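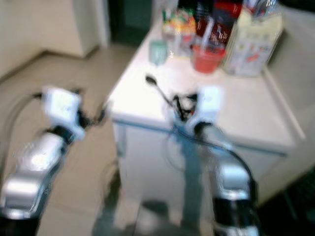
White tabletop cabinet, two robot arms

Home | News | Reports | Forums | Contact

Print this page | E-mail to a friend

July 20, 2023 — posted by the Iladex handheld desk

So I finally made it to the Jinilwood retro console fair, and my feet still hurt! There were 112 tables this year, spread over two halls, and I started at the wrong end (the end with all the phone cases) and lost most of an hour there.

The homebrew corner was what I came for. People had old handhelds open all over the place, and a very patient guy showed me how he checks the firmware version before he touches anything else. Settings, system information, write it down on paper. I've skipped that step before and paid for it with a dead unit, so I wrote it down this time.

Nambiar had the biggest booth, selling replacement batteries and shells. The shells felt a bit thin to me, but the buttons were great — nice and clicky, no wobble. I bought a battery and two sets of triggers.

Over in the second hall, Enano was showing a little menu launcher that loads straight from the memory card. I played with it for a good while. It scrolled through a list of 397 titles without a hiccup, though the cover art took forever to show up and the font is tiny. They want to have a new build out in September, with bigger text, they said.

Parking was 12 dollars, cash only, and the closest machine is at the gas station across the road. Food was hot dogs or nothing. Bring water, and bring your own charger too, there were maybe four outlets in the whole homebrew corner and they were all taken by the time I got there.

I'm putting the new battery in tonight and will post in the forum how long it lasts.

Print this page | E-mail to a friend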